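A mesa de dobrar

Tenho uma gaveta de camisetas que não fecha desde março. Não é falta de gaveta, é excesso de algodão: brinde de congresso, lembrança de viagem, uniforme de time que durou uma temporada. Quando a redação me pediu um texto sobre roupa dobrada, ri sozinha na cozinha e fui contar as minhas. Parei na pilha dos pijamas, com medo do resultado.

Comecei pelo lugar. Sempre dobrei em cima da cama, que afunda, ou no braço do sofá, que nem superfície é. Passar para a mesa mudou tudo! Altura boa, nada de dor nas costas e espaço para abrir a peça inteira. E forrei a mesa, claro, porque camiseta branca em tampo nu me dá aflição.

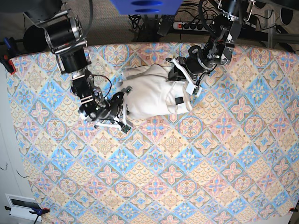 Toalha estampada tem suas vantagens, aliás. Eu achava que o ideal era um pano liso, bem sério, de lavanderia. Mas com um desenho de azulejo repetido a gente ganha uma espécie de régua: alinha a barra com uma fileira de losangos e já sabe se está torto. O único cuidado é prender bem. Toalha que escorrega leva a camiseta junto (e a paciência também). Serve qualquer prendedor que abrace a borda do tampo; os meus são uns grampos que comprei para a varanda e nunca voltaram para lá.

Depois vem a parte em que todo mundo discorda. Minha mãe dobrava em três no comprimento, mangas para dentro, e depois enrolava. Eu fui do time do quadradão por anos, até descobrir a faixa comprida. Você dobra no sentido do comprimento, estica pelas duas pontas, deixa assentar e só então encurta. A manga é que dá trabalho – sempre tem uma que foge quando você acha que terminou.

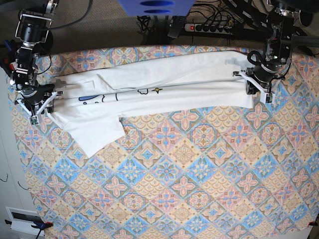 Camiseta branca em faixa comprida, com uma das mangas ainda solta sobre a toalha.

Manga fujona se resolve antes, com a peça aberta. Deite a camiseta de lado, gola à esquerda e barra à direita (canhotos, invertam), e passe a mão aberta do meio para fora. Uns 5 segundos bastam. Eu capricho nos ombros, que é onde a malha gosta de guardar ruga, e deixo o resto em paz. Quem quiser passar a ferro, passe, mas estampa colorida pede avesso e ferro morno.
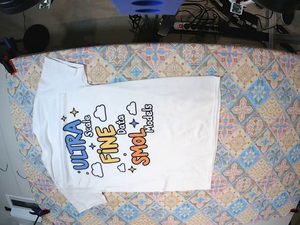 Estampa para cima, com "ULTRA" em azul, nuvens e estrelas: a camiseta aberta sobre a mesa.

Por falar em estampa, confesso um critério nada científico: camiseta divertida merece ser dobrada com o desenho para fora. Na gaveta em pé, estilo fichário, você bate o olho e acha. Testei com as divisórias da Brindau e couberam 9 por fileira, sem espremer.
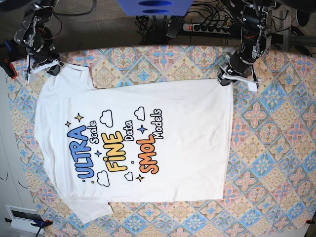
O segredo, se é que existe, está nos cantos. Pegue a peça por dois pontos do mesmo lado, um perto da manga e outro na barra, e leve os dois juntos. Se um chega antes, nasce aquela diagonal que ninguém tira mais. No começo eu desmanchava e refazia; hoje deixo passar nas de dormir e só sou chata com as de sair.

Ainda me faltam as de manga comprida, que moram numa cesta da Texier no alto do armário. Ficam para segunda-feira, depois do café.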